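Cup count, November

We're up to 208 episodes of the cup task, out of the 300 I told Jolien we'd have by the end of November. Sebastian wants more homes in the set, so I've been using kitchen and desk tables as I find them – nothing tidied first.

Each take is around 20 seconds. I keep the approach slow and start again if the jaws bump the rim. Clear plastic is still the worst for the model, so I'm doing extra takes with it and fewer with paper. 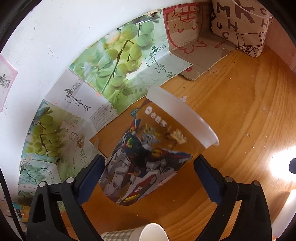

The robot-print cup between the jaws, with a checked paper cup nearby.

Next I'll do bowls, then send the lot to Sepehr for checking.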